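Enia Forum > Control and Perception > Depth and segmentation

Topic: Segmentation mask breaks on clear bags when seen from wrist camera

reltine_user_ok
Posted 2022-08-29

Hello all. I work with two arms over one table and I use the Manotari perception stack, with the mask model that comes with it. The task is to pick a clear plastic bag with a colored seal and pass it from one arm to the other one.

My problem is the mask. For boxes and cloth it is very good. For the bag it gives me only the seal strip and the colored contents, and the clear part in the middle is given to the table. The planner then receives two objects with a hole between them and it chooses a grasp on the bigger one, so the fingers close at a wrong place.

I collected 223 frames from the wrist camera and labeled them by hand. After training with 200 of them (the others I kept for testing) the mask is better, but on reflections it still breaks. Has somebody solved this only in software? I do not want to change the lights at the moment.

palletizer9
Welcome. What do you use for depth? If it is active stereo, then your depth on the clear film is garbage and you should not mix it into the mask at all. We lost 4 weeks on this same thing. The depth goes through the bag, returns the table, and the fusion step "corrects" a good color mask into a bad one.

Look in your config for the fusion weight and put it to zero for this class.

reltine_user_ok
Thank you. Yes, it is stereo. I did not know the weight can be set for each class. I found it now in the file for Zamora, which is our planner wrapper, and not in the Manotari file where I was looking.

With zero weight the two pieces are joined in most of the test frames. But now I have no height for the bag, so the approach is too careful and stops above it.

mk_offset
I disagree a little with palletizer9. Zero is too strong. The colored contents and the seal give valid depth, only the clear film does not. Keep the depth where the stereo confidence is high, throw away the rest, and fit a plane or a low curved surface through the good points inside the color mask. It is maybe thirty lines of code. You get the height back and you do not touch the mask.

palletizer9
That works when the bag lies flat. When it stands up or is bent, your plane is fantasy.

mk_offset
Then fit it locally, near the grasp point only. I did not say one plane for the whole bag.

slow_is_smooth
Sorry if the question is basic, but why do you need a perfect mask? For grasping you need one good edge. Our cell detects only the seal as a line, computes the direction, and grasps at a fixed distance below it. We do not segment the bag at all, and we have fewer failures than before.

reltine_user_ok
It is not basic, I also thought of it. The grasp could work like this, but for the handover I need to know where the rest of the bag is, so that the second arm does not close on the fingers of the first. Also the seal is sometimes hidden partly by the finger. I attach one frame where the mask fails, so you can see what the model must deal with.

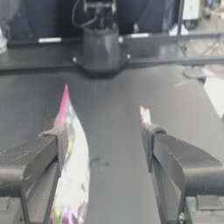
Wrist view, bag against the left finger, a small pink-red piece also at the tip of the right one.

In this frame the model returns three pieces: the strip, the contents near the bottom, and the small piece on the right finger. The bright reflections along the film go to background. I do not know if the piece on the right is the other corner of the seal or something else, and I labeled it as bag. Maybe this is my mistake.

mk_offset
I would label it "ignore". If you are not sure, the model can only learn your guess. Also, do you mask out the gripper first? The fingers have always a known position relative to this camera, you can render them from the joint value and remove them before the inference.

palletizer9
Agree with the ignore label. On the rendering, be careful, the pads are soft and deform. Grow the finger mask by 9 pixels or you will get a thin border of "object" along every pad. I would also add synthetic glare in the augmentation, long white streaks and not round spots.

slow_is_smooth
I still say line detector for the first grasp, and use the mask only for the handover. The two steps do not need the same model.

reltine_user_ok
I think this is a fair division and I will try it. First I relabel the uncertain pieces and put the finger rendering, then the local fit from mk_offset. The streaks I can add tonight. In June we had one older version of the mask model which was less sharp but did not break so much on glare, so I will run it on the same test frames and post both results in this topic.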